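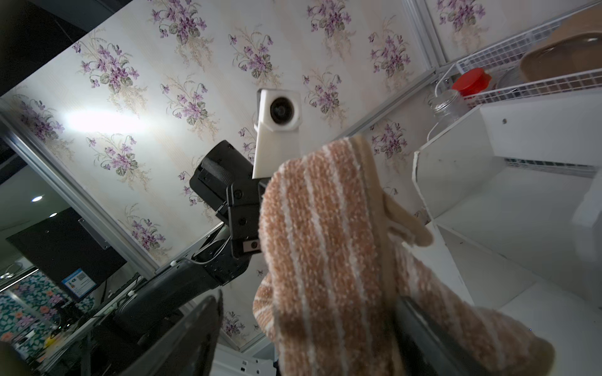 Clevuvico Household Robotics Program
Progress report to the Mundell Fund
23 October 2023

1. Open day at the Lornov site

The second open day under this grant was held in September at the Lornov workshop. It was attended by 93 visitors, against 100 registrations. Visitors came through in groups of up to 16, and each group spent its time at the two-arm kitchen station before moving to the discussion room.

The demonstration followed the plan set out in our last report. Staff ran the station on everyday handling tasks, with soft goods such as an oven mitt first and shelf work second. Visitors were invited to ask for a change of item or position between runs, and most groups did so.
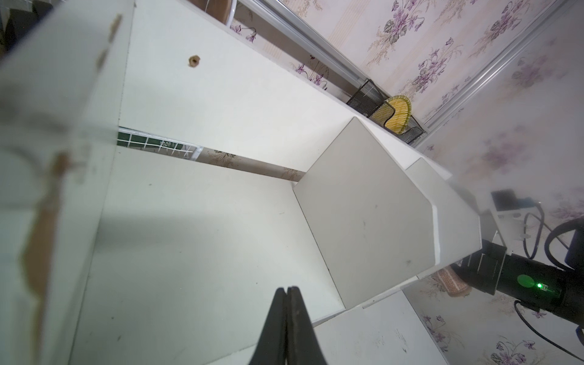

Gripper with closed jaws at the white shelving unit, Lornov workshop.

2. Feedback received

A total of 141 written comments were collected, as visitors could leave more than one. The most common request was for a slower pace at the shelving unit. Several visitors also asked for a second viewing position, as those at the back of a group had trouble following the work. Comments on the talk given by the Tăng team were favourable, although its length should be reviewed.

3. Matters outstanding

The shelving unit has worn board edges and will be replaced from the existing equipment budget – no additional funds are sought. Colour-coded visitor passes were ordered late and could not be used on the day.

4. Next period

Work in the next period will cover a revised running order, a printed guide in plain language and a shorter version of the demonstration for school groups. A costed schedule will be sent to the Fund under separate cover.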